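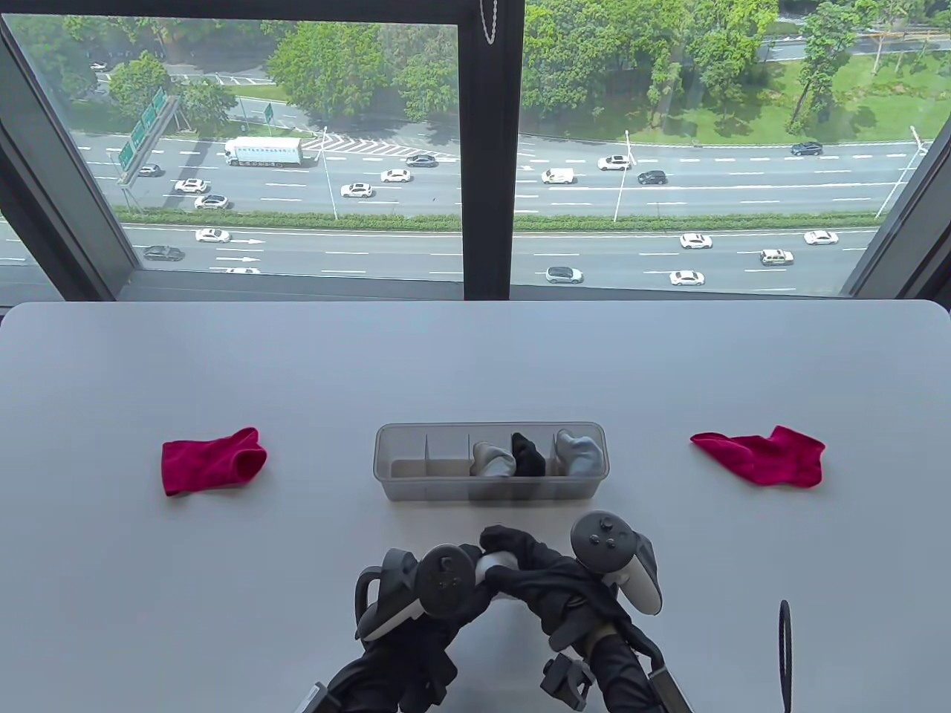
# Pudlow (demonstration kit)

**Pudlow** is a two-handed kit for recording manual tasks, used to produce training data for robot arms. It is made by Beltberg and sold or hired out with a recording service run from the firm's Trernbridge office. The operator works with a pair of hand-held grippers and carries out the task directly, with no robot present. Recordings are later converted into gripper paths and opening widths for a two-armed machine.

## Design

Each gripper is held in one hand and strapped in place. A VR controller fixed to the gripper supplies its position and angle, and its buttons can be assigned to start, stop or discard a take. The controllers supplied with the kit are white and black, and differ for the left and right hand.

A camera on each gripper records the area between and beyond the fingers. A further camera at head height covers the whole work surface. The three views are stored with a shared clock and can be replayed side by side.

Jaws are supplied bare or with a black fabric cover. The covered type is sold for textile work. It gives a wider contact area than the bare jaw and is less likely to snag a knitted edge, but it is bulkier and hides more of the item from the gripper camera. Covers are held by an elastic hem and are treated as a consumable.

## Sock task

The standard exercise for new operators is a tidying task with loose socks and a divided tray. Socks are laid out on a plain table and must be picked up, rolled and placed upright, one to a compartment. Ankle socks in several colours are used, some of them in matching pairs. The tray is translucent plastic, so that items inside it stay visible from a low angle.

The task was chosen for the range of grips it requires:

- a pinch at the cuff or toe to lift a flat sock
- a two-handed hold to straighten a sock in the air
- a press against the table to keep one end still while the other is moved
- a lowering movement into a narrow slot

Pressing is the hardest of these to record well. The operator feels resistance through the handle, but no force value is stored, and the resulting data shows only where the jaws were and how far they had closed.

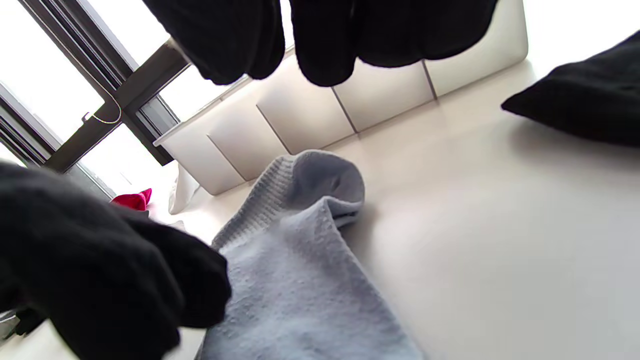
Ó Néill disputes that this is a serious fault, arguing that cloth gives enough visual warning of pressure – creases, flattened ribs, a shifted cuff – for a trained model to work from the gripper view alone. The same review accepts that the argument fails for rigid items, and recommends a separate force sensor where glass or thin plastic is handled.

## Recording service

Under the service, Beltberg supplies operators, props and a work surface, and the customer receives checked recordings. A standard order is 162 takes, of which 157 must pass inspection before delivery. Takes are rejected for lost tracking, a dropped controller signal or a task left unfinished. Sorting errors that the operator puts right within the same take are kept and labelled as corrections.

Starting layouts are changed between takes. Socks may be spread across the table, overlapped or left crumpled, and the tray may begin empty or partly filled. 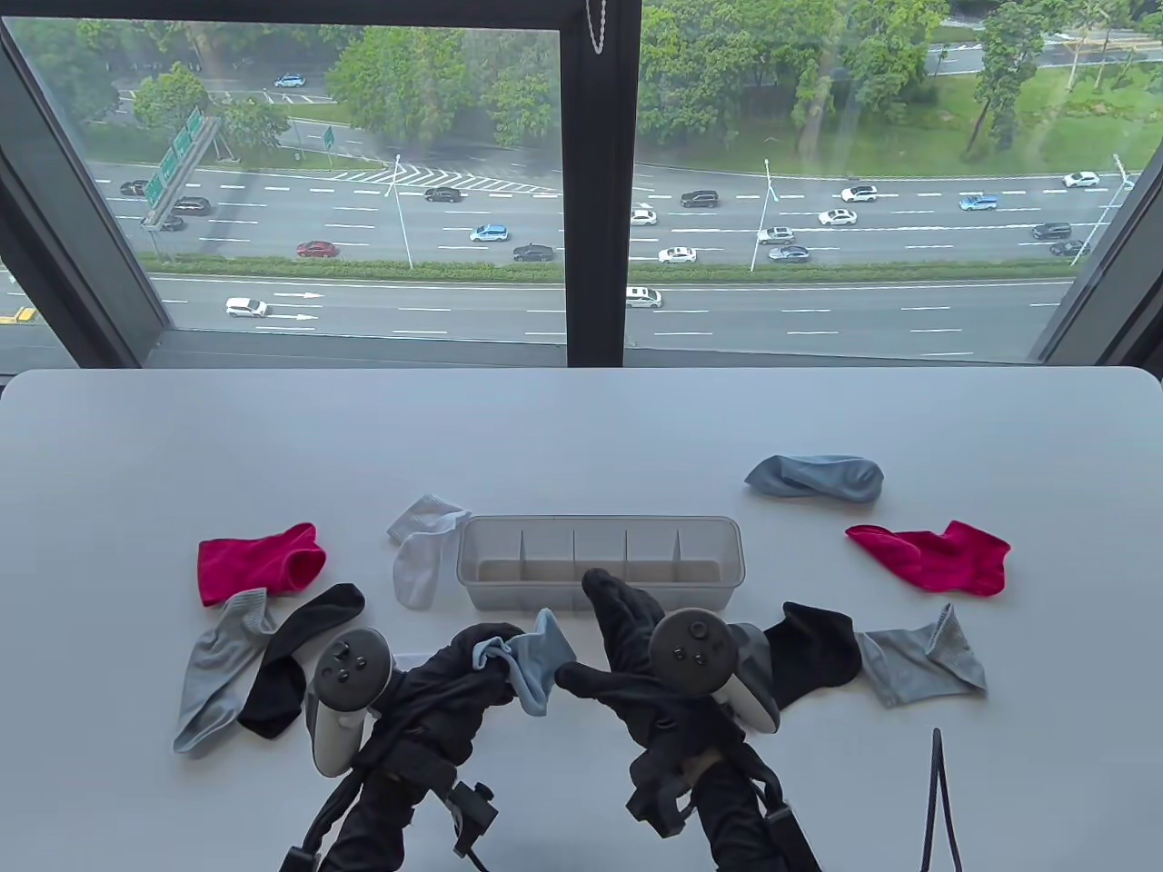
Customers may also specify the order in which colours are picked. Most leave this open, in which case operators tend to begin with whichever item is nearest to the tray, and the data carries that bias. A fixed order removes it but lengthens each take.

Sessions are limited to 20 minutes, followed by a rest, owing to the weight carried at the wrist. The kit alone can be hired for a minimum of 21 days.

## Limitations

Tracking degrades when one controller passes behind the other, and strong daylight can wash out the gripper views. Beltberg advises fixed exposure near large windows. The cable should be led away from the working area before recording starts. Left-handed operators use the same kit with the button assignments reversed.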